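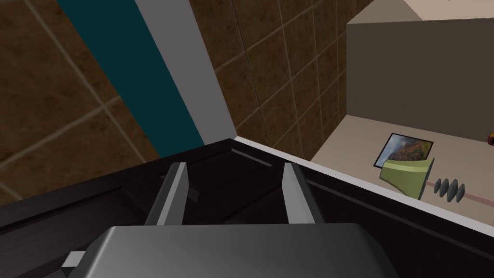

Spent the morning on one of those sites that match you with a lawyer. You type in your problem, your town and how much you'd like to not pay, and it hands you a list. My problem is a landlord and a deposit. The list had 70 people on it and every one of them was "highly responsive." Picture two gray fingers held open with nothing in between. That's me and my deposit since March.

The filters are something. You can sort by price, distance, language and "approach." The choices for approach are Calm, Firm and Bulldog. I picked Firm. It showed me the Bulldogs first anyway – sponsored.

Every profile has badges. Early Replier. Plain Talker. One guy had a badge for having 3 badges.

Reviews are all five stars or one star. The five stars say "great." The one stars are 900 words long and mostly concern parking.

Best one I read was for a lawyer at Dönmez. One star, "told me I was wrong." I saved her profile immediately.

Her name is Ayten Coşkun and her photo looks like she was interrupted while reading something more important. Hourly rate is listed, in numbers, on the page. Do you know how rare that is? The Bruter people have "let's talk!" where the rate should be. I know what "let's talk!" costs.
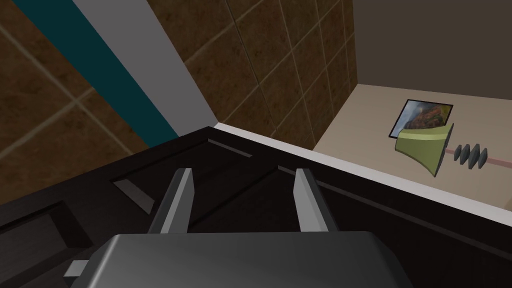
So I booked the free 15 minutes. The site makes you upload your lease before it will confirm, and my lease is 4 files because the landlord's office in Totlow scanned it in pieces, one of them sideways. The upload page takes a single file. I got them merged in the end, and then it asked me to write a summary of my dispute "in a friendly tone." I tried. The friendliest thing I have to say about a landlord is that he has a good grip, and even the flat metal-looking fingers up there are open wider than his have ever been.

For the record, the number is $2,976. He kept all of it for "general wear." I lived there alone and I don't own shoes with heels.

Call happened. She'd read the lease, including the sideways part. She told me I was wrong on one point and right on the others, and that I should send a letter before I pay anyone for anything. Told me what to put in it, too. Took 11 minutes. She gave me back the other four.

Now the site wants me to rate her. It also wants to know if I'd recommend lawyers in general to a friend, on a scale of one to ten.

Letter went out certified mail to the Drosham address this afternoon. The clerk asked if it was anything fragile and I said only legally. She did not laugh. Will report back when he gets it, or when the site emails me again, and my money's on the site.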